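Gidow resident reporting app: review after three months of use

December 1, 2024

Danddale switched its pothole and streetlight reporting over to Gidow in August. Before that there was a phone line at public works and a web form that sent an email to a shared inbox. The phone line still exists, but the recorded message now tells you to download the app. I have been using it since the first week, on an older Android phone and on a laptop, and this covers both.

The app is made by a company called Devadiga and is free to residents. The city pays for it by subscription. The city manager, Satish Rajan, told the council in the summer that one reporting system would replace three, meaning the public works inbox, the parks inbox and the sheet of paper at the front desk in city hall. I'm only reviewing what a resident sees. I haven't used the staff side.

Setup

You need an email address and a zip code. A phone number is optional. The confirmation email came right away on the phone and took most of an hour on the laptop, for a second account I made for my mother. After that you pick your town from a list. Danddale is listed, and so is Kornodmont across the river, which joined a year earlier. If you choose the wrong one the app does not warn you. My first report, a broken curb on my own street, went to Kornodmont and was closed the next day with the note "outside service area." I changed the town in settings and filed it again.

You can report without an account, but then you don't get updates, and updates are the main reason to use this over the phone line.

Filing a report

You choose a category, set a location, add a photo if you want, and write a description. There are too many categories. Potholes are under Roads, but a sunken utility cut is under Utilities, and a missing manhole cover is under Safety. Most people will put all of these under Roads. Staff can move a report to the right place, and they have done so with two of mine without any trouble.
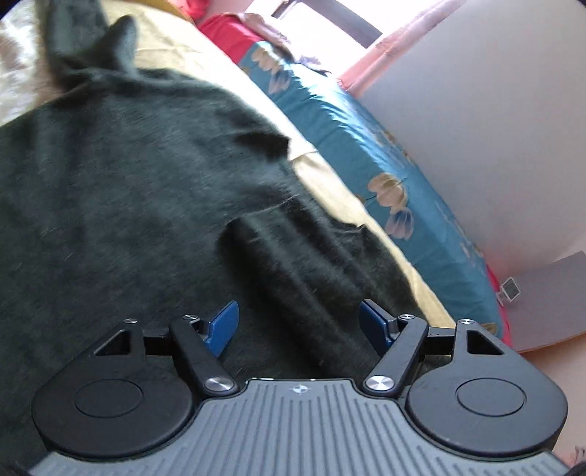

The description box is limited to 100 characters. That is enough for "deep pothole, right lane, by the bus stop" and not much more. I wanted to explain that a storm drain only backs up when the wind has been blowing leaves down from the school, and I had to leave out the school. The web version has the same limit. You can add a comment after the report is filed, and comments have no limit that I have run into, so the way around it is to file a short report and then comment on it. I don't know why the first box is so small.

Photos are optional. They upload at a reduced size, which is fine for a road surface and not so good for reading the number on a light pole. If you are reporting a streetlight, type the pole number into the description. It uses up some of your space but the crew needs it.

There is a draft feature. If you lose your signal partway through, the report is supposed to be saved and sent later. This worked for me on the river path, where reception is bad. It did not work when I closed the app by accident. That report was gone and I started over.

Location

Setting the location is the weakest part. The app drops a pin where it thinks you are, and you are supposed to drag it to the right spot. On my phone the pin has been off by as much as 600 feet, usually near the bridge. On the laptop it starts at city hall every time, no matter where you are, and you have to type in a street address.

Dragging the pin is fussy. If your finger is not exactly on it, you move the map instead. I've had better luck pinching in as far as the map goes, then tapping the spot I want, which moves the pin there. This is not explained anywhere in the app.

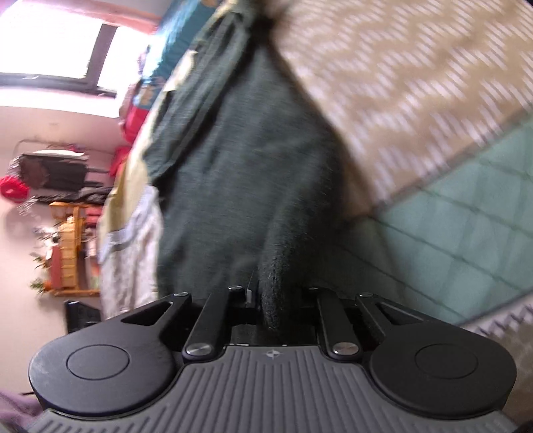

There are also three buttons along the side of the map, and none of them has a label. The top one switches to a satellite view and the bottom one clears the pin. The middle one centers the map on you, and its icon is a tiny cross inside a circle, close to the little compass-like logo printed on the gray ribbed body in the photo. At that size it is hard to make out on a phone in daylight, and my mother took it for a close button. Holding your finger on a button does not bring up a name for it. A word under each one would fix this.

Once the pin is down the app shows you other open reports nearby and asks if yours is the same. This part is good. You can tap "same issue" and you get the updates as if you had filed it yourself. The streetlight in front of the library had been reported four times before I got to it, and I added my name to the oldest one.

What happens afterward

Every report gets a number and one of four labels: received, assigned, in progress, or closed. You get an email each time the label changes. Received is automatic. Assigned usually takes a day or two. After that it depends on the department.

My curb took five weeks. The streetlight outside the library took nine days. A pothole on Mill Street was filled in four days and has stayed filled. The storm drain was marked closed with no work that I could see, and when I commented to ask, it was reopened and a person from public works wrote back with a date. They came on that date.

Closed is the label I have a problem with. It can mean fixed, or a duplicate, or passed to the state, or not the city's job, and the email does not say which unless a staff member types a note. The public dashboard has the same problem. It showed 384 closed reports for Danddale when I checked, and there is no way to tell from that page how many were repairs. Council member Narayanan Nambiar asked about this at the last meeting and was told that Devadiga plans to split the label in a later version. No date was given.

Privacy

Your name is not shown on the public map, but your photo and description are. Don't put a neighbor's name or a license plate in there. You can ask for a report to be taken down. I did this once and it took two days.

Notifications

Turn them down right after you install it. By default you get alerts for your whole town, including every comment on every open report. The setting is under Profile, then Town, then Alerts, and "my reports only" is the one you want. Email and phone alerts are set separately.

Overall

I would use it over the phone line for potholes, streetlights, signs and anything else where a location and one line of text will do. For something that needs explaining, like drainage or a property line, I'd still call public works. The people who answer are helpful and will file it in Gidow for you, and they can write as much as they want in the box.

Three and a half stars out of five. I'd go to four if the map buttons had labels and closed reports said why they were closed.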